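June, notes by the duty advice desk

Small claims without tears: talk notes

Start with the good news! Most people in this room could run a small claim themselves. The forms are shorter than they look, and the clerks at Aravena are lovely if you ring before noon.

Tell the Tovari story (tenant, deposit of 900, landlord kept 588 for "cleaning"). Ask for hands up: who would have let it go? Pause here.
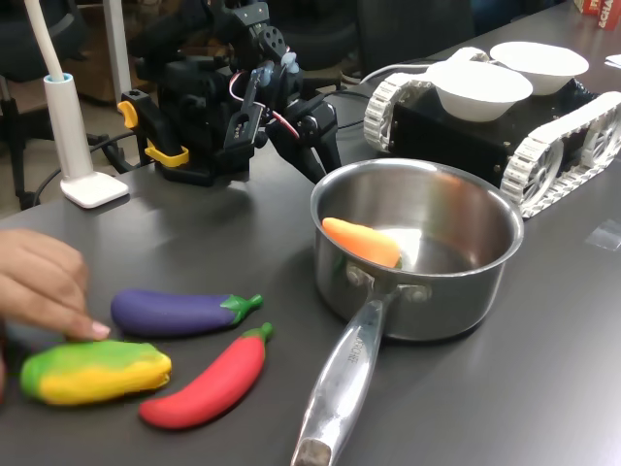 She wrote one letter, gave a clear deadline and kept a copy. Go slowly over the letter, it's my favourite part. Date at the top, the sum, what it's for, when you want it by. No insults, however tempting.

Then evidence. Check-in report, bank statement, emails in date order. Number the pages!

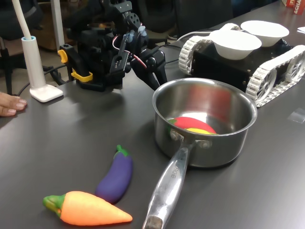

One reader of the Zendik handout asked whether a text message counts, and whether she'd have to print the whole conversation or only the rude bits. Yes, it counts, and print the lot. Judges like to see what came before.

Settling: the landlord offered 200, then 335. Talk through why she could say no politely both times, and why taking it would have been fine too.
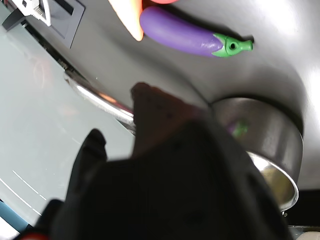

Toy aubergine on stainless steel.

Last bit, the hearing. Arrive early, bring water, speak to the judge and leave the other side alone. Questions, then leaflets by the door.

Contact: Skastix Advice Desk | Copyright Skastix | Back to top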